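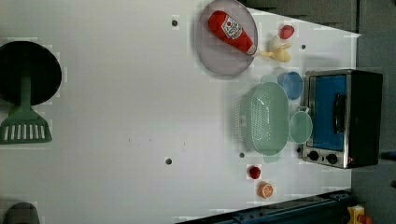
Selon Sumaiya Ranasinghe, une cuisine d'imitation ne vaut que par ce que les enfants peuvent y déplacer sans demander la permission, et il conviendrait de retirer la moitié des accessoires avant l'ouverture de la salle. L'observation a été consignée au registre. Je n'y souscris qu'en partie.

Journal de la ludothèque, 19 janvier 2024. La matinée a été consacrée au coin cuisine. Le plan de travail blanc porte la poêle noire, la spatule verte, la passoire vert menthe, deux petites tasses et la bouteille de ketchup, placée sur une assiette. Le mini-four reste à sa place, contre les tasses. Il a été décidé de maintenir la tranche d'agrume et les petits fruits rouges, fort demandés par la section des moyens.

Rizwan Herath a proposé une caisse distincte pour les aliments. La proposition sera examinée en juin, avec le renouvellement du fonds, dont l'inventaire s'élève à 800 pièces. La fiche no 91 devra être corrigée : la passoire y figure encore parmi les jeux de bain.

Lutfa Pathirana assurera le rangement de fin de journée. Les étiquettes des bacs restent à imprimer.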